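Living With the Dralter Two-Arm Kit: Final Project Report
Nnamdi Ojo, Applied Robotics Practicum

1. Why we picked this kit

Our practicum lets each student choose a piece of equipment and spend the term finding out what it can do. I chose the Dralter two-arm kit, and I'll say up front that I had a great time with it. The assignment sheet asks for "a review a future student could use," so I have tried to put in the annoying parts too.

The kit costs $3,668 with both arms, the rails, the controller boards and a license for Prillix, the software that records and replays movements. That took most of our bench budget, and it's a lot of money for a student lab. A single arm would have been cheaper, but I wanted to work on jobs where one hand holds something and the other hand does something to it (which is most of what people do with their hands all day!).

2. Building it

The instructions are good until you get to the cables. Bolting the mounting plates to the rails went quickly, and the slots let you slide each plate sideways before you tighten it down. I moved mine three times before I was happy. Too close together and the elbows swing into each other's space, too far apart and the grippers can't both reach the center of the table.

Cables were the slow part. The booklet shows them running neatly along each arm but doesn't say how much slack to leave. My first try was too tight, and the left wrist stopped short every time it turned toward the table. Leave a generous loop at the wrist. It looks messy and it works much better.

Calibration is done in Prillix. You move each joint to a marked position and press a key. The first time took me a whole afternoon, and by the end of the term I could do both arms before lunch and still have time to eat.

3. The task

I wanted something small, floppy in places and familiar to everybody, so I settled on wallets and card holders. The arms had to pick one up from the tabletop, open it if it was closed, and set it down flat. My lab partner Ugwu wanted to do socks. We agreed that socks would be next year's problem.

I recorded 400 demonstrations by guiding the arms by hand. Of these, 276 were clean enough to keep. Most of the ones I threw out had the same fault: I let go too early and the holder slid off the gripper. I got better at this as I went along, and if I did it over I would treat the first few sessions as practice and not save anything.

4. How it did

For the final test I ran 100 attempts on the pick-up-and-place part only. The arms finished 81 of them with no help from me. Opening a closed wallet was a lot harder, and I don't have a fair number for it. Some afternoons it opened nearly everything I gave it, and on others it pinched the whole wallet shut and held on proudly.

Thin card holders were the toughest to lift off a flat surface. The fingers need an edge to get under, and a holder lying perfectly flat doesn't offer much of one. Sliding it a little before closing the gripper helped, an idea I got from Milia at the next bench, who had watched me fail at it for most of a morning.

5. What I liked

The arms feel solid for their size. Replaying a motion I had recorded by hand was a real thrill the first time, and it was still fun at the end of the term. Prillix saves everything as it goes, so when my laptop died during a session I lost only the demonstration I was on. Swapping a gripper finger takes a small screwdriver and a little patience.

6. What I didn't like

The controller boards sit out in the open under the rails with their wires and pins showing. I would print a cover for them before doing anything else. The lights on the boards are useful, but the booklet explains them on the second-to-last page, where I found them in week six. Prillix also has no undo for deleting a recording. Please ask me how I know.

7. Advice for the next student

Start recording by the end of August if you can get bench access then. Write down where your mounting plates are on the rails, with measurements, before you loosen a single bolt. Try your task with your own two hands and one eye closed, which will teach you a surprising amount about which angles matter. And get a few different wallets from the thrift store early on, so the arms don't learn just one.

I would gladly use this kit again, and I have already asked if I can keep the bench for the spring.

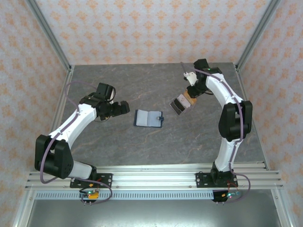
Figure 1. Card holder task on the two-arm bench, with one holder in the right gripper and another open on the tabletop.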